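Ticket: drive swap cell, can the arm do the whole job yet
Status: open, needs decision
Opened by: Yevdokiia Pylypenko, Rillier bench
Priority: medium

Summary
Leckie wants to know if the arm can take over hard drive swaps on the office tower refurbs by the end of November. Short answer no. Longer answer below. Parts of it yes.

What we're trying to do
Old desktop towers come in, side panel off, pull the drive on its blue carrier, new drive into the carrier, back in the cage, plug data and power, close up. A person on the Rillier bench does it in 3 minutes without thinking. Vastach controller, stock gripper, no special fingers. Ran a batch of 50 attempts with the current build, same type of tower as the last batch.

Log

09:10 Started up. Controller complained about tool offset, reloaded the Dasari profile, complaint went away. Same thing as last ticket, still not fixed.

09:35 First pulls. Carrier latch is the problem. You have to squeeze it and pull at the same time and the arm wants to do one then the other. Pulls straight up with the latch half released and the whole chassis lifts off the table. Clamped the chassis.

10:20 Better. Slowed the approach, added a second squeeze before the pull.

11:05 Cables. Any time the harness sits across the path the arm treats it like it isnt there. Snagged twice, stopped on force limit both times. No damage.

11:40 Grabbed views off the wrist cameras for whoever picks this up.

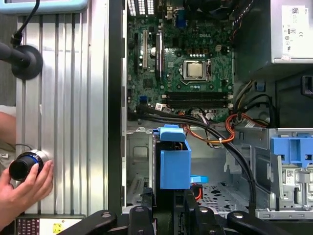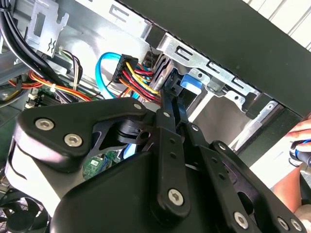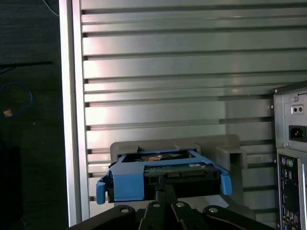
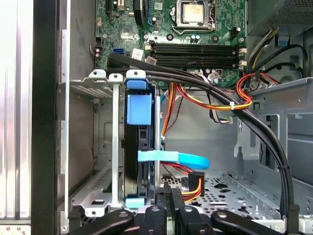 13:15 Tried handing over only the carrier step. Person clears the cables first and unplugs, arm does the pull and sets the carrier down. Much calmer. Cycle is 117 seconds, slow but it keeps going.

14:00 Reinsert. Going into the slot needs to be level, if one side leads it jams and the arm just pushes harder. Put a cap on push force, now it stops and asks. Somebody has to be there to answer it, so not much of a saving.

14:50 Connectors. Gave up after 12 tries. SATA data plug is too small and too floppy on the cable, arm can't tell seated from almost seated. Power plug a bit better, still not something I'd ship to a customer.

Where it stands
Pull drive, cables already moved: works most of the time
Pull drive, cables in the way: no
Drive back into the cage: sometimes, with a person watching
Data and power plugs: no
Screws: not tested, driver attachment still at Leckie

Workaround for now
1. Person opens the tower and clamps it.
2. Person unplugs both connectors and tucks the harness to the side away from the cage.
3. Arm pulls the carrier and puts it on the mat.
4. Person swaps the drive in the carrier. Arm can hold it, don't let it do the swap.
5. Person reinserts and plugs in. Check the latch clicks.
6. Wipe the fingers before the next one, dust builds up and the grip slips on the blue plastic.

Things to try next
Softer fingertips. Vastach has a set on the price list, havent asked.
Some kind of cable comb or hook so the harness stays put. Could be a bent piece of wire for all I care.
Different latch routine, squeeze and pull blended together. Dasari said their newer profile can do this, need the file.
Load reading on the plug step, so it can feel the plug bottom out.

Opinion, since Leckie asked for one
People keep asking me if these things are ready for the shop floor, or for loading the dishwasher at home. For one motion in a clamped box with the wires out of the way, yeah. For a box that came off a pallet with somebody else's cable routing in it, not this year. The lifting is the easy part. All the time goes into floppy stuff and little clips, and I'd guess a kitchen drawer is worse.

I would keep the person and let the arm do the pulls. Don't promise anybody the full swap.

Need from others
Leckie: send the driver attachment back, and say if half automated is acceptable
Dasari: profile file plus the offset fix
Vastach: price on teh soft fingertips

Leaving the cell powered down, clamp is still on the table. Ticket stays open till I hear from Leckie.

YP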